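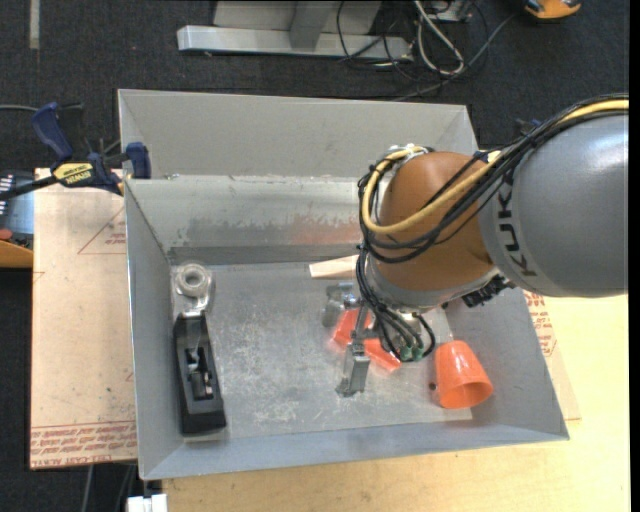

A KUKA arm at work over the metal bin in the Ilora lab, with a cup, a wooden block and a hand tool among the items inside.

Robot lab sets out to collect 70,000 grasps, 700 at a time

19 August 2019

A small robotics group at Ilora has spent the summer letting a robot arm pick things up, drop them and try again. The aim is to build a large set of examples that a computer program can learn from, so that an arm can handle objects it has never been shown.

The project is called Cerken. It started in April and runs in blocks of 700 attempts. In each attempt the arm reaches into a sheet-metal bin, closes its gripper on something and lifts. The system stores what the camera recorded before the reach, the path the arm took, and whether anything was still in the gripper at the end. Then the arm lets go over the bin and the next attempt begins.

Gerardo Ocampo, who runs the project, said failed attempts are kept along with the good ones.

"If you only save the times it worked, the program never finds out what a bad grasp looks like," Ocampo said. "We want both. In the first block most of what we had was misses, and that was fine with us."

A batch of objects stays in the bin for one block and is then swapped for another. The group chooses things that differ in shape, weight and surface. Shiny metal parts are among the hardest, Ocampo said, as reflections can throw off the camera's sense of where an edge is. Cups are easier to find but tend to roll when touched. Long, heavy tools can be gripped almost anywhere, but they tip out of the fingers unless the arm takes hold near the middle.

The shape of the bin matters too. Its walls slope in toward the floor, so an object that rolls to the side has a fair chance of coming back within reach. An earlier bin had straight sides, and small pieces ended up in the corners, where the gripper could not get at them. Staff had to stop the arm and move them by hand several times in a shift. The sloped bin was made by Clorkell, a local sheet-metal shop, and has been in use for 3 months.

Most of the attempts are chosen by the program itself, which is retrained after every block. A smaller share is guided by a person, who moves the arm with a handheld controller. Operators log 2,915 guided grasps so far, according to the project's page. Those are used mainly for objects the program keeps getting wrong, such as flat parts lying against a wall.

Ocampo said the guided work is slow and tiring, and the group limits each operator to two hours a day. Operators are asked to pick up an object the way they would if they were in no hurry, and to leave a bad grasp as it is without going back to fix it. An attempt is thrown out only if the arm stops on a safety fault or the camera loses its picture.

The cost of wear has been higher than planned. Gripper tips are replaced after every few blocks, and the cables that run along the arm are checked each morning. A cable tie that worked loose in the second month led to a lost day and a change in the way the bundle is held at the wrist.

Tsoukalas, a warehouse equipment firm, is paying for part of the work and will test the trained program on its own sorting line. The firm handles returned goods, which arrive loose and in no set order. Its interest is in whether a program trained on one mix of objects can cope with a different one without starting over.

Early results are mixed. On objects that were in the bin during training, the latest version lifts 70 percent on the first try. On objects held back for testing, the rate is lower, and the group has not published a figure. Ocampo said the gap has narrowed with each block but he would not guess when it might close.

"Some things it has never met, it picks up right away," he said. "Then you give it a spoon and it pushes the spoon along the wall for a minute."

The group plans to release the recordings to other researchers when the collection is finished, along with a list of the objects used and notes on how the bin was built. The next block will add soft items, including cloth bags and sponges.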